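Skurero User Guide
Section 7: Setting Up a Single-Finger Press

Welcome back! If you have been working through the guide in order, your arm and hand are already talking to the Skurero controller, your camera is calibrated, and you have run at least one plain reach-and-return from Section 6. If any of that is still on your list, please go and do it first, as this section leans on all of it and you will have a much nicer afternoon.

A press is the simplest kind of contact skill we offer, and we think it is the best one to learn on. One finger is extended, the others are curled out of the way, and the fingertip comes down on something small: a button, a key, or the plunger of a desk bell. We use a desk bell throughout this section. It is cheap, it is hard to hurt, and it tells you out loud whether you got there, so you don't have to keep squinting at a force plot while you learn your way around the software.

Before you begin

You will need the Vatus hand driver loaded, the Tekia perception module running, and the Hakala planner set to Contact mode. All three should show a green dot in the status bar. A yellow dot on Tekia usually means it is still warming up its object models, so give it a minute.

CAUTION: Keep your own hands off the table whenever the Armed banner is showing, even if the arm looks parked. A queued plan will start as soon as the planner finishes thinking, and some plans take longer to think about than others.

7.1 Shape the hand

1. Open Hand > Postures and choose Point from the list.
2. Click Preview. The on-screen hand will extend its index finger and curl the rest.
3. Look at the preview from the side as well as from the top. The curled fingers hang lower than most people expect, and on a short target the lowest of them can reach the table before the index fingertip reaches the button. If that looks likely, raise Wrist Pitch a little at a time until you are comfortable with the gap.
4. Click Send to Hand and wait for Posture Reached.
5. Save the posture under a name of your own. The built-in Point is overwritten at every update, and we would hate for you to lose your adjustments.

7.2 Find the target

1. In Perception, click Capture Scene. Tekia will draw a colored outline around everything it believes is a separate object.
2. Click the object you want to press. Its outline turns solid.
3. Click Contact Point, then click the spot on the object where the fingertip should land. You can zoom with the scroll wheel, and for a bell plunger we strongly suggest you do.
4. Check the surface normal, shown as a short arrow. For a bell it should point straight up, or so close to it that you can't tell the difference.

Note: Polished metal is difficult for depth cameras. A chrome dome reflects whatever is above it, and the depth map may show a dent or a hole where there is really a smooth curve. Tick Shiny Object in the target's properties and Tekia will fit a simple shape from the outline and the base instead of trusting the raw depth.

Note: Please don't feel you have to clear the table. Other objects are welcome, and a few boxes or a soft toy nearby will give you a more honest idea of how the planner behaves. Anything outlined becomes an obstacle automatically. Two objects sitting very close together may be merged into one outline, and for a press that does no harm unless one of them is your target. If it is, choose Split and draw a line through the gap.

Textured cloth deserves a quick word too. A waffle weave can make the table plane look slightly bumpy, and if Tekia starts outlining tiny patches of tablecloth, raise Minimum Object Height to 3 mm and capture again.

7.3 Set the hover

Every press is made of two moves. The first is a free move to a hover point close to the target, and the second is a slow, guarded move into contact. Keeping them apart lets the arm travel at a sensible speed without arriving at the button at that same speed.

1. In Hakala, open Press > Approach.
2. Leave Hover Distance at its default for your first few tries.
3. Set Guarded Speed to 100. The scale runs to 200, and there will be plenty of time to explore the top half of it later.
4. Tick Pause at Hover. The plan will now stop before contact and wait for you to click Continue.
5. Click Plan, watch the ghost arm run through the motion on screen, and if it looks reasonable, click Arm and then Run.

CAUTION: If the ghost arm passes through any outlined object, do not run the plan. Capture the scene again and replan. A ghost collision nearly always means something was moved after the last capture.

7.4 Check the aim

With the arm waiting at hover, take a moment to compare the real fingertip with the crosshair in the Aim window. A fingertip that stops a little to one side of the plunger is very common at this stage – it is what the nudge keys are for.

1. Press the arrow keys to shift the contact point. Each tap is a small step, and the arm follows as you go.
2. Look from two directions if you can. A fingertip that seems perfectly lined up from the front may be well short when you lean over and look from the side.
3. When you are happy, click Store Offset. The offset belongs to the posture as well as the target, so if you go back and change the wrist pitch you will need to store it again.
4. Click Continue to complete the press, or Back Off to return to the start without touching anything.

If the arm refuses to continue and shows message 141, the planner has lost sight of the target, most often because the hand is hiding it from the camera. Tick Hold Last Pose in the target's properties and try once more. Hold Last Pose expires after over a minute of waiting, so don't wander off for coffee in between.

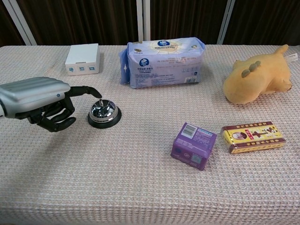
Once a stored offset has carried you through several presses in a row, you can untick Pause at Hover and let the two moves run together. Keep the saved posture and the offset in the same project folder, as Section 8 will ask you for both when we move on to repeated presses.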